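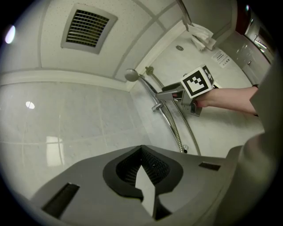

Handout 6 - Hand-Held Gripper Kits: The Zusico Set
Notes by Suryani Wijaya, lab sections led by Jhun Bañez
Updated 12th November

Read this before the bathroom session. The kit under review is the Zusico two-hand set, sold by Feltent. We are judging it as a buyer would, on fit, tracking and how fast a new operator can work with it.

What the list price covers: two grippers, the marker cubes, arm bands, one cable set and a carry case. The price is 776 dollars. Spare finger pads are extra and come in packs of 18.

Marker cubes. The tracking software needs at least one cube face in clear view. Glossy tile and chrome are a hard test for it, so log any dropouts by task. Turn the wrist slowly when you reach across the tub.

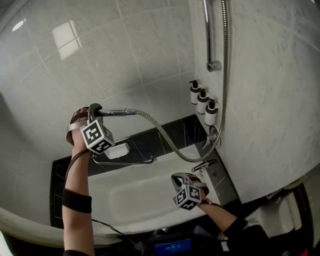
Fig. 2. Shower head task, left hand, with marker cubes on both hands.

Grip. The jaws are easy to close but tiring to hold closed. Take a break after each set and write down which hand gave out first. Feltent quotes 200 hours for a set of pads - we have not tested that.

Cable. Run it down the arm and under the band before you start. A loose cable will catch on taps and rails.
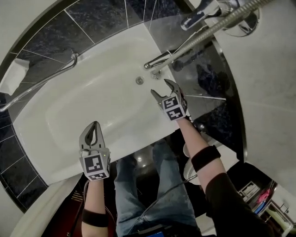 Work over the tub is also where reach matters most. Keep your elbows bent and move your feet before you stretch. If a finger touches the enamel, note it and carry on with the take.

For next time, read the Negi setup guide and bring one page on whether the Dultton lab should buy or rent.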